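## 5. Setting up a pick-and-place task in Tollholm

Revised 2022-11-25. Applies to two-arm cells running the Tollholm task editor with the Fagundes grasp planner. Finish the camera calibration in Section 4 before you start.

### 5.1 Check the wrist view

1. Open **Sensors > Wrist R** and start the live view.
2. Set the fingers to the *Pinch* preset at low speed.
3. Confirm that both fingertips are visible and that the table can be seen beyond them.
4. Click **Save mask**. The planner ignores masked pixels when it looks for objects.

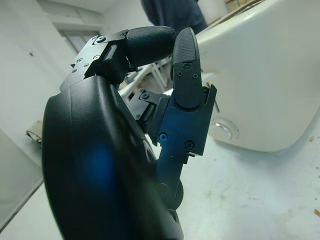 *Figure 5-1. Wrist view with the fingers near a pinch.*

**Note:** If you change a fingertip pad, save the mask again. An old mask can make the planner treat the new pad as an obstacle.

### 5.2 Define the object and the target

1. In the task editor, add a **Source** and draw its box in the head view. For the toast task, the source is the toaster.
2. Add the tray as the **Target**. Leave the rim inside the box.
3. Set *Grasp region* to **Exposed part only**. This keeps the fingers out of the slot.
4. Set *Approach* to **From above**, then set the finger force limit to 8 N.
5. Park the other arm. It must stay outside the planned path – the editor marks any overlap in red.

**Caution:** Switch off and unplug heating appliances before you run a first test. The planner has no temperature input.

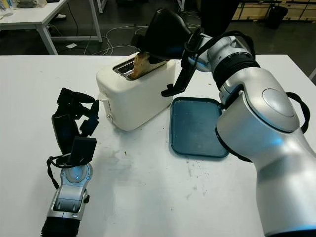 *Figure 5-2. Right gripper closed on the slice, with the tray in front of the toaster.*

### 5.3 Tune the lift

1. Run **Step to grasp**. The arm stops once the fingers are closed.
2. Check the grasp in the head view. If the fingers touch the source, raise the grasp height by 2 mm and repeat.
3. Set *Lift delay* to 300 ms. Shorter values can start the lift before the force reading settles.
4. Run **Step to lift**, then **Step to place**.

If the run stops with code 505, the planner could not find a clear path from the grasp to the target.

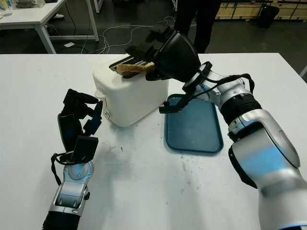

Collision margins are stored per finger, and the thumb has its own value under **Hand > Margins**. Check it whenever the target is close to the source. With the long fingers closed on the slice, the thumb still hangs down with its tip toward the upper-left corner of the tray, so a margin set only for the grasping fingers will miss it. Increase the thumb margin first. If code 505 remains, move the tray and redraw its box.

### 5.4 Save the task

1. Click **Validate**.
2. Save under a new name. Files in the *Treruvmont* template folder are read-only.
3. Export a copy before updating the Tudine arm controller. The update clears local tasks.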